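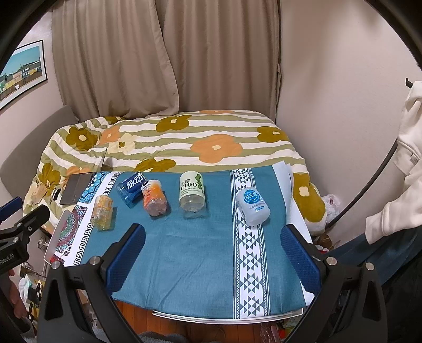 Kiều Triệu says a sweetness score means nothing unless you know what the taster drank just before it, and could I please add a column for that. Fair! It's in there now as `previous_drink`, and it's blank for everything I logged before September (I wasn't going to make it up after the fact).

# Zuno: a log of bottled drinks

Zuno is my running notebook of cold bottled drinks, typed up as one big CSV. Teas, juices, vitamin waters, fizzy things, a few I still can't put in a category. It has 886 rows covering 169 different drinks, so yes, a lot of repeats, and I like the repeats best. You get to watch me change my mind about grapefruit.

Last updated March 2, 2026.

## What's in the folder

- `zuno.csv`: the log, one row per tasting
- `drinks.csv`: one row per drink, with name, type and main flavor
- `words.txt`: every tasting word I've used, spelled one way (I had "flowery", "floral" and "flowry" all going at once)
- `old/`: the spreadsheet this grew out of, kept mostly for sentimental reasons

## The columns you'll care about

There are 11 columns in the log, but most people want these:

| column | what it holds |
|---|---|
| `drink_id` | matches `drinks.csv` |
| `taster` | `me`, `kt` or `ja` |
| `sweet` | 0 to 5, whole numbers only |
| `sour` | same idea |
| `chilled` | yes, no, or `sort_of` |
| `previous_drink` | see the top of this page |
| `notes` | whatever came to mind |

`sort_of` means it rode home in my backpack next to something cold. I know it's not a real temperature. I tried using a thermometer for a while and it took all the fun out of it.

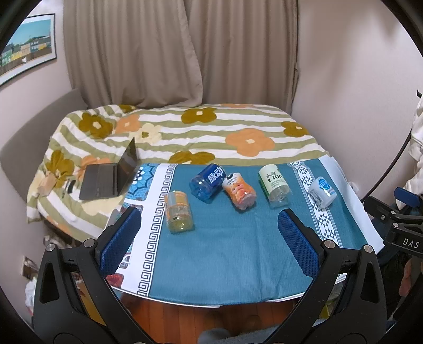 Scores are per person, so please don't average across tasters without looking first! Josué Aguiar gives nearly everything a 4 for sweet and I hand out 2s like they're free. If you want to compare us, subtract each taster's own average and go from there. The `notes` column is a better read anyway, particularly Josué's entries on lychee, which get pretty heated.

## Known problems

Roughly 30 rows have a flavor in `notes` that doesn't match the one in `drinks.csv`. Some are typos, and some are me being sure I tasted pear when the label said white grape. I fixed the typos I was certain of and left the rest alone.

Recipes change too, and I don't track that. If a drink goes from a 3 to a 1 halfway down the file, it could be the recipe or it could be the cold I had.

Rows with no taster came from a party. Treat them gently.

## Using it

Take it, chop it up, make charts, use it to teach somebody how to join two tables. A mention of Zuno would be nice. If you're sending me rows, stick to the words in `words.txt` where you can, keep the notes under a couple of sentences, and leave `drink_id` blank for anything new so I can assign one when I merge it.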